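The Blue Mug

Samina had been awake since five, because how could anyone sleep on a day like this one? The new flat had a window over the sink! It had a cupboard that shut properly, and a drawer just for spoons, and if you stood on the left side of the cooker you could see a whole slice of the canal between the bakery and the bus depot.

"You've got the kettle on already," said Atif, coming in with his hair flat on one side and a box marked GATASO KITCHEN 2 in his arms. Gataso was the name of the old street, four flights up and no lift, and he had written it on every box as if they might otherwise be sent back there.

"Put it down, put it down. I want to do the table first."

"Before the beds?"

"Obviously before the beds."

Her aunt Kausar always said that a house began at its table. She had said it in May, when Samina was still only looking at pictures of flats and sighing, and she had said it again on the phone last night, quite loudly, over the sound of somebody frying onions. Kausar was coming at 12 with Waqas and a pot of something, and Samina wanted one place laid when the door opened. Just one, to begin with. The rest could be in newspaper for a week, she didn't mind a bit.

So they unwrapped. Out came the lemon squeezer, and the good knife rolled up in a tea towel, and the sieve that had lost a leg, and Samina greeted every one of them out loud like cousins at a station. Atif found the gravy jug and put it on his head. They had paid the man from Gorneck £184 to carry all this across town, and every crumpled ball of paper was worth it.

"Oh, the orange one!" she said, and held the plate up to the window, where it went off like a lamp. Paula Dobre from the market had let her have it for almost nothing, years ago, at the end of a wet afternoon. It had never matched anything they owned. Samina loved it more than the whole white set.

The mug was at the very bottom, inside a sock. It was the blue of a morning that hasn't quite made up its mind, and she turned it over twice looking for chips and found none at all. Then a fork, then a spoon, wiped on her sleeve while Atif pretended not to see.

She laid them out, moved the mug, and moved it back again.

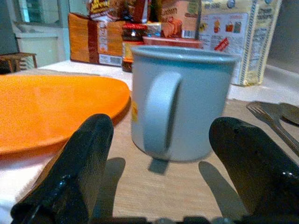 The blue mug in its place by the orange plate.

"Well?" she said.

Atif walked all the way round the table, very seriously, with the gravy jug under his arm.

"It looks like we live here," he said.

Downstairs the bell went, a great long ring with somebody leaning on it, and then Kausar's voice came up the stairwell, asking which floor, and whether there was a hook for her coat, and had anyone thought to buy bread.

"Second!" shouted Samina, already running. "Second floor! Come and see!"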